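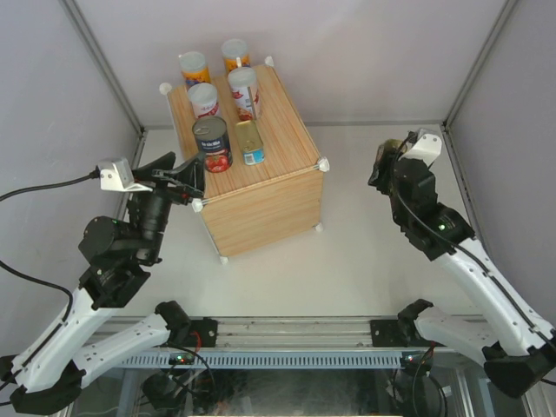
Cans and a small tin on top of the Keldale box, wood-grain finish with white corner connectors.

FOR IMMEDIATE RELEASE — December

Irketent brings the Keldale box to small kitchens

Prastitz — Irketent today opens orders for the Keldale, a cube-style storage box with a flat top for the stuff that never makes it back to the cupboard. Cans, tins, tall drinks, the soup you bought two of. Box goes on the floor or next to the counter, cans go on top. Ships flat. Goes together at the corners with white plastic connectors, no glue.

First run is 300 boxes. 160 already spoken for through the Prastitz shop, remainder on sale from 9 a.m. on launch day, online and over the counter.

"People kept asking us for a pantry and what they had room for was a corner," said Sunee Ratanaporn, product lead at Irketent. "So it's a corner. You can see every can you own and you stop buying tomatoes twice."

Key points:

Light wood-grain finish, sides and top
White corner connectors, replacments sold singly
Flat top — tall cans at the back, short ones in front, labels out
Moves with you, comes apart the same way it went up

The Keldale follows Issa, the company's wall shelf, which sold through its last batch in 18 days. Issa owners wrote in mostly about depth. Too shallow for a big can, fine for spices. Keldale takes the opposite end of the shopping: the heavy and the tall. Issa stays in the range, same price as before.

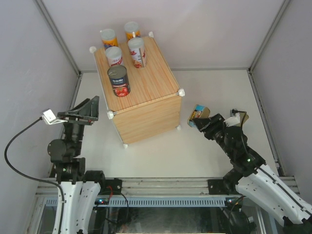
Tall capped cans toward the back, tomatoes at the front left, a small rectangular tin held just off to the right.

Suggested layout is printed on the packing sleeve. Short version: tall drinks cans together at the back, ring-pull cans where a hand gets to them first, flat tins last of all as they fit in any gap. Not a rule. Test households mostly ignored it by the second week and did there own thing, all fine.

On dark lids and look-alike cans — Irketent will include a sheet of stick-on date labels with every box in the first run. Write the month, stick it on the lid, oldest to the front. 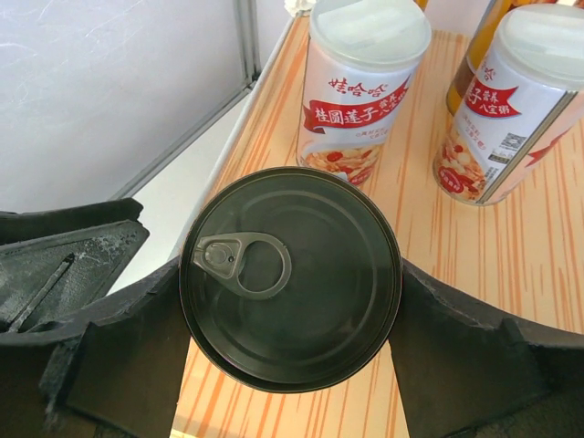
Wassim, one of the test households, wanted the labels bigger and said so more than once: from standing height a plain lid tells you nothing, and he'd opened chickpeas for a fruit salad before now. The sheet has been redrawn. Larger squares, room for a word as well as the month.

Assembly takes 2 people if you want it quick, one if you don't mind holding a panel with your knee. Instructions in the sleeve. Wipe down with a damp cloth, dry after, keep off wet floors.

Delivery from the Prastitz warehouse starts in January. Samples for press on request, please say where to send and whether you need it built.

Press contact: Sunee Ratanaporn, Irketent, Prastitz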